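Bristbridge Community Orchard and Kitchen
Progress report to the Antal Fund, July 2025

We are very glad to be writing to you again, and I hope you will forgive a report that runs on a bit, as there is rather a lot to tell. When we last wrote, in November, the ground at Fisten Lane was mostly mud and good intentions. It now has paths you can push a wheelchair along, a shed with a door that shuts, and a row of young apple trees that have all come into leaf.

The trees came first, so I will begin with them. We planted 12 in the end, a mixture of cookers and eaters, and chose older varieties wherever the nursery had them. Two of the plums we had hoped for were out of stock, and we decided to wait for the next bare-root season and not take something we didn't want. The dry spell in spring was a worry. The water butts emptied much faster than we had reckoned on, and for several weeks people were carrying cans across from the allotment tap (our thanks to the allotment holders, who were very patient about the queue). One of the pears lost most of its blossom in a late frost and looks a bit sorry for itself, but there is new growth on it and we are leaving it be.

The kitchen side of the project has grown more than any of us expected. We set out to run a simple monthly lunch using whatever was in season, and it has turned into a proper fixture, with a good number of people coming over from Grerkberg on the bus. Soup is still the favourite by some distance, although the rhubarb crumble in May ran it close! We have had to think harder about washing up, about where coats go, and about the quieter guests who would like a seat away from the hatch. The corner by the window now has a small table and two armchairs, and it is nearly always taken.

Getting enough crockery together has been a job in itself. The hall's own cupboard was down to a handful of chipped mugs, so we asked around, and boxes have been turning up on the step ever since. We now have a mixed collection that serves very well, with lighter plastic cups kept on the low shelf for the children and for anyone who finds a full mug heavy.

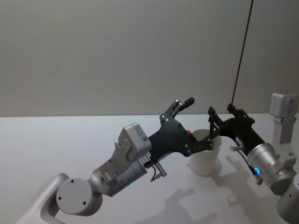
White plastic cup on a white tabletop.

On the money, I am pleased to say that we are within budget. Of the grant, £3,666 has been spent to date, most of it on the paths, the trees, the stakes and ties, and the second-hand cooker. That leaves £1,704 for the rest of the year. We would like to put the larger part of this towards two more water butts and some guttering for the shed roof, which at present sends a lovely lot of rain straight into the nettles. The remainder would go on the plums and on basic ingredients for the winter lunches. If you would prefer us to hold any of it back for repairs, please do say, and we will gladly rework the figures.

Not everything has gone to plan. The pruning course had to be put off twice, first for illness and then for gales, and we have yet to settle a new date. The noticeboard by the gate has let the damp in and needs a new back. We also promised you 5 school visits and have managed three, chiefly on account of transport costs, which had gone up sharply since we wrote our application. One school has offered to walk the children over in September if the weather holds, and we are hopeful of fitting in the last one before half-term.

Over the coming months we mean to get the hedge along the lane trimmed once the birds have finished with it, label the trees properly, and try a small jam-making session with bought fruit, as our own won't be enough for a pan for a year or two yet. There has also been talk of a bench under the old ash. We have made no promises about that, but somebody has already offered the timber.

You would be very welcome to come and see it all for yourselves. Lunch is at half past twelve, and if you let us know beforehand we will keep you a place near the window.

With our warmest thanks for your support,
The Bristbridge Orchard and Kitchen group

Last updated: summer report, final version
Contact us | © Bristbridge Community Orchard and Kitchen | Back to top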